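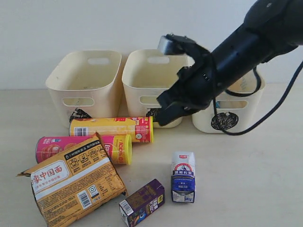 The Barnside Book Weekend is back in January, and I have spent the last few evenings working out which sessions to go to. I missed it last year with a bad back, so I'm keener than usual. The program runs over 2 days and most of the talks overlap, which means choosing. My system is simple. I cut up the program, keep the slips for things I will definitely see, throw out the ones I won't, and leave the rest in a third pile until the week of the festival. Three plain plastic bins in a row, cream or any other color, would do the job fine, and a marker scribble on the front of each is as much labeling as anyone needs. I use envelopes.

The one I booked first was Murray McPhee on Thursday evening. He writes about small railroads, and his new book is called 1435, after the standard gauge in millimeters. I read it over the holidays. The first half is slow, with a lot about land purchases, but the chapters on the crews who laid the track are very good and I read those twice. He is talking in the old Kerkier chapel, which holds 400 if they open the balcony. They didn't open it the last time I was there and people stood along the back wall for an hour.

Tickets for the chapel talks are $12. The readings at the library are free but you still have to reserve, and the web page for that was down most of Sunday. I called instead and got through on the second try. The woman who answered said they had 70 places left for the poetry breakfast, so there is no rush on that one.

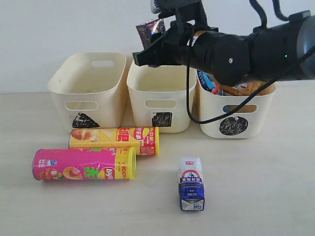 Snacks and storage baskets.

Food was a weak point two years ago. There was one coffee cart and it ran out of milk before noon. This time Manríquez is doing sandwiches and soup in the church hall both days, and I have eaten at their place on Mill Street enough times to know the soup will be worth the wait. You can still bring your own lunch and eat it in the hall. The chapel doesn't allow food at all, and they do check bags at the door.

The bookstall has moved as well. It used to be in the chapel entrance, where it blocked everybody trying to get out. Now it's in the Sanico building across the street, on the ground floor, along with the signing tables. I think that's a good change, though it will be a cold walk if the weather is anything like this week's. They take cards now. Used books are at the far end and the prices drop after three on the last afternoon.

I'm still undecided about the translation panel, which clashes with the local history walk. I've done the walk before, but they have a new route that goes down past the mill race and I'd like to see what they say about the flood. If anyone reading this has been to the panel in other years, leave me a comment. The walk meets outside the library at 10:30 and you need proper shoes.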